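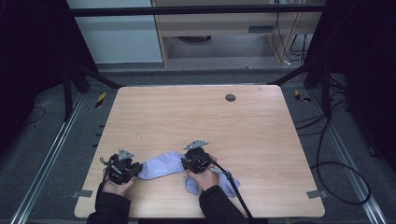
**How long does a wash-and-fold order take?**

Orders dropped off before 10 a.m. are ready by 6 p.m. the same day. Anything that comes in later is ready by noon the next day. Comforters, sleeping bags and pillows take one extra day because they go through the dryer twice.

**Where can I drop off?**

We have two counters. Radow is the main shop and does all the washing. Ketico is a pickup and drop-off counter only, and a van runs between the two each morning and each afternoon. If you are in a hurry, use Radow. A bag left at Ketico after 10 a.m. won't leave until the afternoon run.

**Is there a minimum?**

The minimum is 12 pounds for wash-and-fold. You can bring less, but you'll be charged for 12. Bags are weighed dry when they come in, and the weight is printed on your ticket. Please don't bring wet towels in the same bag. They add weight and you pay for the water.

**Do you sort colors?**

We sort into lights and darks unless you ask us not to. Whites are not separated from pale colors. If you want a whites-only load, put those things in their own bag and say so at the counter. Each separate load has its own minimum.

**What temperature do you use?**

Cold for darks, warm for lights. Hot is available for sheets and towels at no charge. Write it on the ticket — we don't guess.

**Which detergent do you use?**

The standard one is Soseck liquid, unscented. There is a scented version if you prefer it. You can also leave your own bottle with us, labeled with your last name and phone number. We don't use fabric softener unless it's checked on the ticket, and we never use it on towels or workout clothes.

## Socks and small items

**Do you pair socks?**

We pair what we can match. Pairs are folded together, one cuff turned over the other. If you'd like them laid flat in place of folded over, which is easier on the elastic, ask for "flat socks."

**What happens to a sock with no match?**

It goes in the small paper envelope at the top of your bag. Sometimes the other one is still at your house, inside a pant leg or a fitted sheet. If we find a stray in a machine later, it goes in the basket at the Radow counter, where it stays for 40 days. 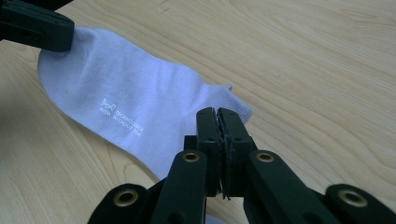 *Light-colored ankle sock, low cut, with a ribbed cuff.*

**How can I stop losing them?**

Use a mesh bag with a zipper. We wash and dry mesh bags closed, so whatever went in comes back together. We sell them at both counters. Safety pins are not a good idea; they rust and they catch in the drum.

**Can you get gray soles white again?**

Partly. An overnight soak in oxygen bleach helps with cotton. It does less for blends. Ask for a soak and add a day to your order.

## Lockers and delivery

**How do the lockers work?**

The lockers are in the lobby of the Pacheco building and can be opened at any hour. Put your bag in an empty one, shut the door and text the locker number to us. You'll get a code when your order is back. Bags left in a locker for more than three days are moved to Radow.

**Do you deliver?**

Within the Pacheco and Ketico neighborhoods, yes. Delivery is between 4 and 8 p.m. We can't leave bags in an open hallway.

**Something is missing or damaged. What now?**

Tell us within a week and keep the ticket. The four-digit number on it, such as 2,039, is how we trace a bag, so it is the first thing we'll ask for. We don't replace items that were marked dry clean only and sent in a regular bag — check labels before you pack.

**Are you closed on holidays?**

Both counters close for the major ones, and Ketico also closes for a week in February. Lockers stay open, but nothing is collected until the van is running again.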